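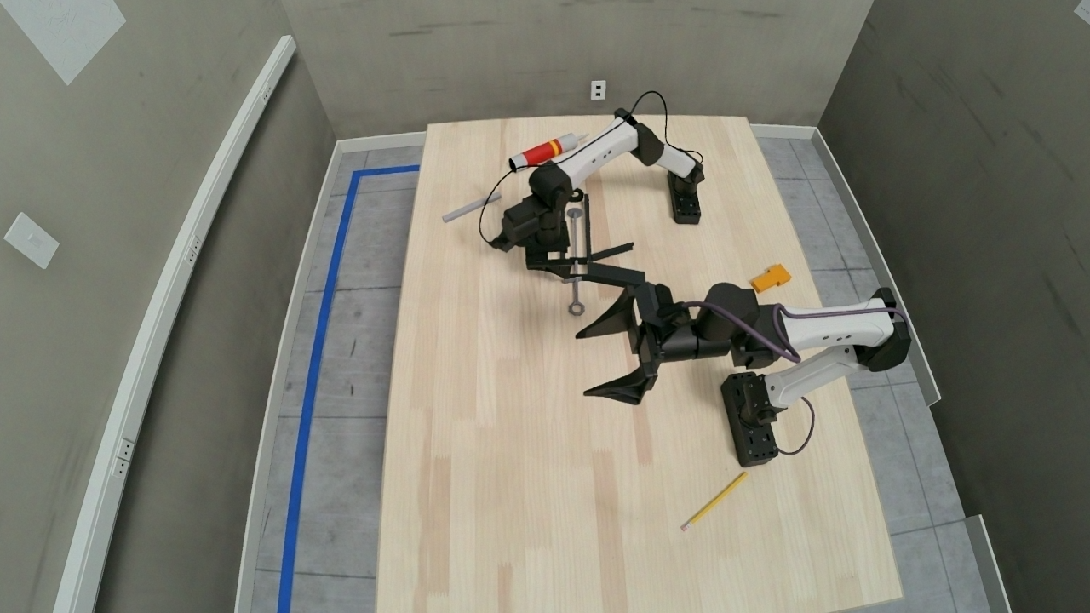 R. Vlček
Maintainer, Nilness panel records

Nilness: width and cup readings from edge-glued pine panels

Version notes last edited May 1, 2022

Summary

Nilness is a small table of measurements taken from edge-glued pine panels stored indoors at the Stolledside workshop. Each row is one reading of one panel: its width at three points, its cup, its weight, and the air temperature and relative humidity at the time. There are 471 rows covering 31 panels.

The records were started to settle a shop question about how much slack to leave in the slotted holes under a tabletop. They are shared because most published figures for wood movement are for single boards, and people who build with ready-made panels kept asking for ours.

Files

readings.csv – the main table, one row per reading
panels.csv – one row per panel, with supplier batch, board count, thickness and finish
rooms.csv – hourly temperature and humidity from the two storage rooms
zasilik.py – the script that checks the tables and builds the summary
CHANGES.txt – corrections by version

All tables are UTF-8, comma separated, with a header row. Decimal points are periods. Empty cells mean the value was not taken. A zero is a real zero.

Columns in readings.csv

The table has 18 columns. The ones most people need are:

panel_id – matches panels.csv
read_date – year, month, day
room – A or B
width_left, width_mid, width_right – millimeters, across the grain
cup_mid – millimeters, straightedge to panel face at the middle, positive when the marked face is hollow
weight_g – grams, blank for panels too large for the scale
rh, temp_c – taken from the room logger at the nearest full hour
moist_pct – pin meter reading, corrected for temperature
flag – see "Flags" below

The remaining columns hold the tool numbers, the reader's initials as a code, and raw values before correction. They are kept so that a correction can be undone.

How the readings were made

Panels were bought already glued, cut to length, and left in the room for two weeks before the first reading. A pencil line was drawn across each panel at the three measuring points, and a small notch was filed on the edge at each end of the line so the caliper jaws went to the same place each time.

Widths were read with a long caliper. It was checked against a steel bar at the start of each session, and the bar reading is in the column bar_check. If the bar was off by more than a tenth of a millimeter, the session was stopped and the caliper reset.

Cup was read with a straightedge and feeler gauges. This is the weakest measurement in the set. Two people reading the same panel on the same afternoon can differ by more than the panel moves in a month. Use cup_mid for the direction of the change and be careful with the size of it.

Panels stood on edge between readings, on battens, with air on both faces. Room A is heated. Room B is not, and has an outside wall.

Finishes

The finish column in panels.csv takes one of four values: none, oil, varnish_both, varnish_one. The last group was varnished on the marked face only. It was added on purpose, to show what happens when the underside of a top is left bare, and it should be kept out of any average meant to stand for normal work.

The oil is a plain boiled linseed oil, wiped on twice. Batch and date are given where we wrote them down. For the earliest panels we did not.

Flags

ok – nothing to report
moved – the panel was carried between rooms less than a week before
dropped – edge or corner damage, width at that point may be wrong
glue – a joint had begun to open at one end
late – reading taken after the logger battery failed, room values filled from the other room

Rows flagged glue are worth a look by themselves. The opening makes a panel read wider than it should at the damaged end, and width_mid is usually still good.

Known problems

The logger in Room B stopped in September and was not replaced for several days. Readings from that stretch carry the late flag. Since Room B swings more than Room A, the filled values are too smooth.

Board count was taken from the end grain. On panels with finger-jointed stock it is easy to mistake a joint for a glue line when looking at the face, and a few early entries had to be fixed. The fixes are listed in CHANGES.txt.

The pin meter leaves holes. Readings after the first were taken next to the old holes, never in them, so moist_pct wanders a little along the panel over time.

All of the panels are pine and all came through one supplier. There is no beech, oak or spruce here, and nothing can be said about them from these numbers.

Using the script

Run zasilik.py in the folder with the tables. It prints any row that fails a check, then writes summary.csv with the narrowest and widest reading for each panel and the change as a percentage of the narrowest. It needs Python 3 and nothing else.

The checks are simple: dates in order, widths within the limits set in panels.csv, flags from the list, every panel_id known. A failed check does not stop the script. Rows are never removed for you.

To leave out the one-sided panels, run it with --skip-one-face. To use only one room, add --room A or --room B.

What it is good for

Sizing slots and buttons for tops made from the same kind of panel. Checking a movement calculator against measured widths. Teaching, if you want a table with real faults in it.

It is a poor choice for anything structural. No panel was loaded, no strength was tested, and nothing was kept outdoors or in a bathroom.

License and reuse

The tables may be copied, changed and reprinted for any purpose, provided the name Nilness and the version are given. The script is under the same terms. There is no warranty.

Corrections

Send the panel_id, the read_date and the column you think is wrong. If you have measured panels of your own and want them added, use the same header row and say what caliper you used – readings taken with a tape measure can't be merged with these.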